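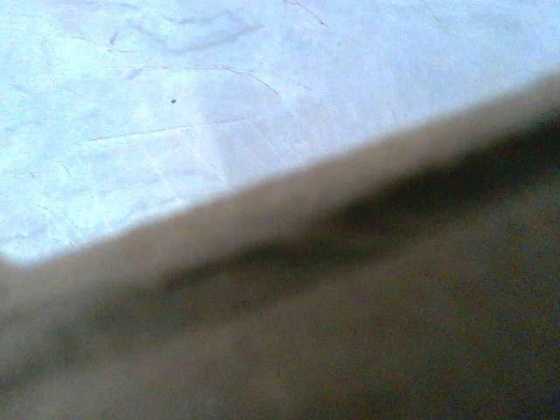 Section 4: Setting up the Hinell folding work table

Read this section through before you open the hardware bag. Set-up takes one person with a screwdriver, but turning the table over in step 9 needs two. If you bought the table with the Bogale side shelf, set up the table first and then go to Section 5.

4.1 Before you start

Choose the spot where the table will stand. The floor should be level and firm. Thick carpet is fine under the two rear feet but makes the front feet hard to adjust, so put a board under them if you have no other choice.

Leave at least 29 inches of clear space in front of the table for a chair. Leave enough room on the hinge side for the leg frame to swing out when you fold the table away.

Lay a blanket on the floor. The top goes face down on it for steps 1 to 8.

Check the parts against the list on the hardware bag. The bolts come in two lengths, and the longer ones are for the rear frame only. If a part is missing, do not use one from another table. The thread on the older Cakside tables looks the same but has a different pitch.

CAUTION: The hinge locks can pinch. Keep fingers away from the slots when you open or close the leg frames.

4.2 Fitting the frames

1. Place the top face down on the blanket with the row of pilot holes nearest you. This is the rear edge.

2. Set the rear frame over the pilot holes. The stamped letter R faces the floor.

3. Start all the long bolts by hand, two turns each. Do not tighten any of them yet.

4. Set the front frame in place and start the short bolts the same way.

5. Open both frames until the hinge locks click. If a lock will not click, loosen the bolts on that side by half a turn and try again.

6. Tighten the bolts, working from corner to corner. Stop when the washer no longer turns. More force than that will crush the core of the top and the bolt will never hold properly again.

7. Fit the cross brace between the rear legs. It goes in with the bend pointing down.

8. Push a foot onto each leg. Turn each one in as far as it will go, then back it out two turns. This gives you some adjustment in both directions later.

9. With a second person, lift the table by the frames and turn it over. Do not drag it over on its legs. Nearly all the bent legs sent in for repair were bent this way.

NOTE: If you bought your table before October, the brace may be packed inside the front frame. Slide it out before step 4.

4.3 Leveling

10. Put the table where it will be used and press down on each corner in turn.

11. If it rocks, find the foot that lifts and turn it out until the rocking stops. Adjust one foot at a time.

12. Check the top with a level from left to right, then from front to back. For general use, half a bubble is close enough. For cutting or drafting, take more time over it.

13. Hold each foot still and tighten its lock nut up against the leg.

Check the level again after a week. The feet settle a little, more so on wood floors.

4.4 Weight limits

The table holds 200 pounds spread evenly over the top. It is not made to be sat or stood on.

A vise or other clamped tool should go over a leg, never in the middle of a long side. Put a scrap of wood between the clamp and the underside of the top.

Sewing machines and other tools that shake should stand on a rubber mat. Check the frame bolts once a month if you use one often.

CAUTION: Do not load the front edge while the table is half folded. The hinge locks hold only in the fully open position.

4.5 Care of the top

Wipe the top with a soft cloth and warm water with a little dish soap. Dry it right away, especially along the edges.

Pencil comes off with a white eraser. Go lightly and brush the crumbs away with your hand. For ballpoint ink, use rubbing alcohol on a cotton pad and test it first on the underside.

Do not use scouring powder, steel wool or bleach. They dull the finish, and the dull patch will pick up dirt faster than the rest.

Fine surface scratches do not affect the strength of the top. If they bother you when you write, lay an Indo desk pad over the area. Deeper cuts that go through the finish should be sealed so that water stays out – the repair kit contains enough sealer for several cuts of finger length. Let the sealer dry for 20 hours before you put anything on it.

If you need to sand a sealed cut flat, use 600 grit paper, wet, with a cork block. Keep the block flat and stop often to wipe and look.

4.6 Folding and storage

14. Clear the top and wipe it dry.

15. Turn the table on its long side, with the hinges up.

16. Press both release tabs on the rear frame and fold it in until it rests against the top.

17. Do the same with the front frame, then close the strap.

Store the table standing on its long side, in a dry place. Do not lean other things against it. In an unheated garage, put it up on two strips of wood so that the edge stays off the concrete.

4.7 Spare parts

Feet, lock nuts, bolts and release tabs are sold singly. Frames are sold only in pairs. When you order, give the number on the label under the top – it is on the rear side, next to the brace.

Section revised 06/05/2024 by Rosalía Arrieta. Replaces the loose set-up sheet packed with earlier tables.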